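Color on the Charging Table
Gallery by Eglė Avotiņš, 2026-04-21

I love a good jumble of plugs! Cevia asked for a set on everyday charging gear, and I went in expecting plain white and more plain white. Then came the teal, the mint, the peach, a bit of pink, and all of it on that gray marble pattern with flowers on the walls behind. I was so happy with the colors that I ended up with 476 pictures on the card and had a terrible time choosing (the Jesar gallery only gives me one row on the page, so these are the ones that made it).

My favorite is the strip with a different color at nearly every outlet. Yellow next to pink! I would put that on my own desk tomorrow. I also have a soft spot for the loose cords, which make wonderful loops on a dark surface. More from the same table goes up in June, along with the Sakano lamps.

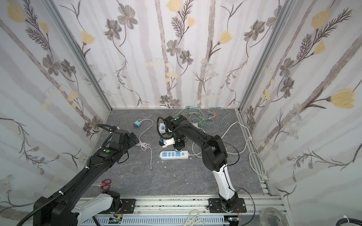 Teal adapter, thin white cable, light-blue sockets. 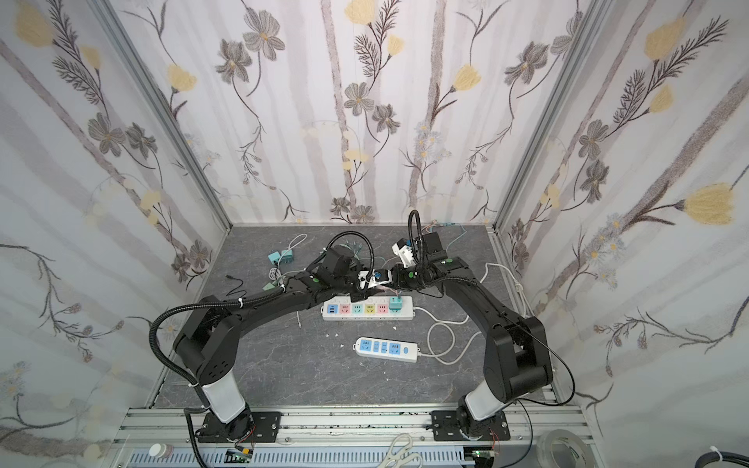 Pink, mint, yellow, teal: the six-outlet strip, with a shorter one below it.
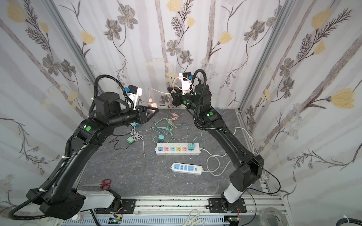
Peach cable up high, with more peach, mint and light green on the table.

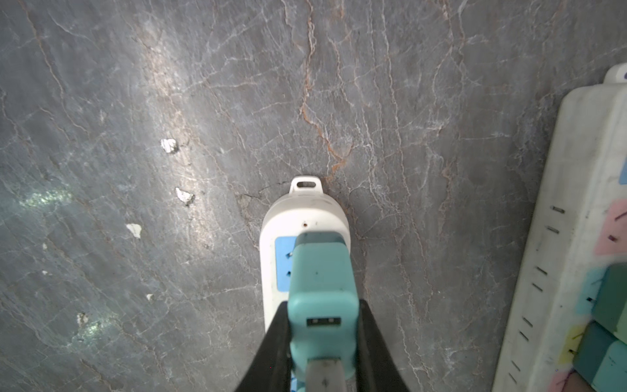
Teal charger up close, over the small strip with the hanging tab.

Chargers and power strips on gray marble pattern. All four: Eglė Avotiņš.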